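Garmont Community Help
Hardware and Repair > Desktop Computers > Assembly and Component Handling

Holding parts in order while a tower is taken down and rebuilt

Posted by Ingeborg Lüthi
Status: open to further replies

I am responsible for the maintenance of the desktop computers at the Veldale Adult Education Center. The center has 96 towers in regular use by students and a smaller group used by the office. In June we will begin a program of inspection under which every tower is opened, cleaned, fitted with a replacement drive where required, and returned to its classroom with the same processor and memory it had before.

Our current practice is to place the removed parts on a folded antistatic bag beside the case. This has proved unsatisfactory. On two occasions memory modules from one tower were installed in another, and the inventory record had to be corrected by hand. On a third occasion a processor was set down on its contacts and then moved across the bench. The processor continued to work, but I would prefer that the procedure not depend on good fortune.

I would be grateful for advice on the following points.

First, whether it is worthwhile to provide a fixed holder or fixture in which each part has its own place, or whether ordinary trays with lids are sufficient.

Second, in what order the parts should be removed and replaced. Our written procedure begins with the processor, and several of the persons who carry out the work have questioned this.

Third, whether hard drives should remain in their plastic carriers when they are outside the case. Our carriers are the blue snap-on type, and the side clips have begun to crack on the older ones.

The bench available to us is narrow. A tower laid on its side occupies most of it, and any holder would have to stand to the left of the case.

Lorenz Eder
Member, 691 replies

Trays are fine. We have used them for years. Label the lid, put the parts in, close the lid.

For the processor use the plastic clamshell that a new one comes in. If you have thrown these away you can buy them in packs. Do not use pink foam, whatever the seller tells you.

I would leave the drives in the carriers.

Johanna Pichler
Member, Orkska

The reply above is correct as far as storage is concerned. Parts that will be out of the case overnight belong in closed containers. The inquiry, however, concerns parts that are out of the case for perhaps an hour and are then returned to the same machine, and for that purpose an open fixture is in my view the better arrangement. I supervise the repair room of a vocational school and can describe the practice adopted there.

Each bench has one fixture, printed in gray plastic, which remains on the table to the left of the tower. It has places for the processor, the memory and the drive. The rule is that one fixture serves one machine. A second tower may not be opened at that bench until the fixture is empty, and the asset number of the open machine is written on a card kept at the front of the bench. Since this rule was introduced the school has had no case of exchanged memory.

With regard to the design of such a fixture, the following requirements should be observed.

The processor pocket should be recessed, so that the chip is located by its sides and cannot slide. Notches at the corners are of considerable help, because they allow the chip to be lifted by its edges with two fingers. The heat spreader should face outward. Thermal compound must be removed before the processor is placed in the pocket; otherwise the pocket becomes soiled and the compound is carried to the next chip.

The memory slots should hold the module along its length without pressing upon the contacts. It is a mistake to make them as tight as the slots on a motherboard. The module should come out with a light pull. If your towers contain modules of different heights, test the fixture with each kind before printing the full quantity.

The drive slot should accept the drive with its carrier attached. This answers the third point of the inquiry. A carrier is removed only when the drive itself is being replaced, since every removal bends the side clips. Carriers with cracked clips should be withdrawn from service. They will appear to be secure in the bay and will then work loose when the tower is carried.

The base must be wide. Our first version was narrow in order to save space, and it tipped when a 3.5-inch drive was inserted from above. The present version is 10 centimeters deep and has not tipped. I would advise against reducing this dimension even on a narrow bench.

As to the order of work, the processor should be the last part out and the first part in. The sequence used in our room is as follows.

Shut down the machine, switch off the power supply, disconnect the power cord, and press the front power button once.

Lay the tower on its side with the open side upward. Put on the wrist strap and attach it to bare metal on the chassis.

Take one photograph of the interior before any cable is touched.

Disconnect the data and power cables from the drive. Release the carrier and place the drive, still in the carrier, in the fixture.

Open the latches of the memory slots and remove the modules in order, beginning with the slot farthest from the processor. Place the first module in the lowest slot of the fixture and continue upward.

Remove the cooler. Clean the processor while it is still held in the socket. Release the retention bracket, lift the processor straight up, and place it in its pocket. Close the bracket over the empty socket immediately and fit the protective cap if you have one.

Reassembly follows the same sequence in reverse. The small triangle at the corner of the processor must be matched to the mark on the socket before the bracket is lowered, and no pressure is to be applied to the chip by hand.

For towers with memory slots on both sides of the socket, the occupied positions should be written on the card. A photograph alone is insufficient, as the latches of an empty slot and an occupied slot look much the same from a distance.

The arrangement on the bench, with the tower on its side: 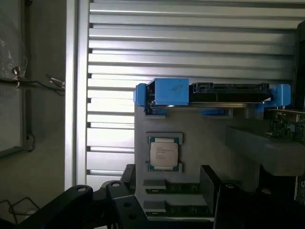
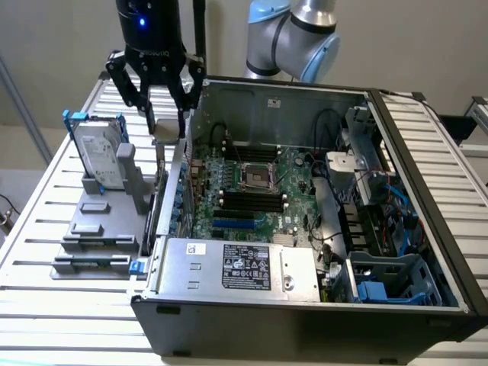
The material of the fixture requires a brief remark. Ordinary printing plastic is an insulator and can hold a charge. The wrist strap must therefore be worn whenever a part is placed in or taken from the fixture, and the fixture should be wiped with a slightly damp cloth at the start of the day and allowed to dry. Static-dissipative filament is available at a higher price. Our school bought one spool from a supplier in Szekeres and found it brittle in thin sections, in particular at the walls of the memory slots. If you choose it, make those walls thicker.

The time required for a complete removal and reassembly, excluding cleaning, is almost 100 minutes for a new student. It becomes considerably shorter with practice, and I would not set a target during the first month of your program.

I am able to send the drawing of the fixture by private message. Please state the type of drive carrier in use at your center, as the width of the drive slot depends upon it and the blue carriers are not all alike.

Ingeborg Lüthi

I thank both contributors. Our written procedure will be amended so that the processor is removed last. I will measure the carriers and send the dimensions to Ms. Pichler by private message.

One matter remains unclear to me. Some of our towers have a cooler that is fastened through the board to a plate on the other side. Must the board be taken out of the case in order to remove the processor from these machines?

Arne Mühlbauer
Member

In most cases it need not be. The plate normally stays in place when the four screws are released from the front, although on certain models it is held only by the screws and will drop behind the board. Check whether the case has an opening in the tray behind the socket. If it has, remove the rear panel as well and hold the plate with one hand, or with a strip of tape, while the screws are released. Loosen the screws a little at a time in a diagonal pattern.

If the cooler does not lift freely, do not pull. Put the tower back together, run it for several minutes so that the compound softens, shut it down and disconnect it again, and then turn the cooler gently from side to side before lifting.

I would also suggest ordering spare carriers before the program begins. We ordered ours afterward, and four machines stood in the corridor without drives until the parcel arrived.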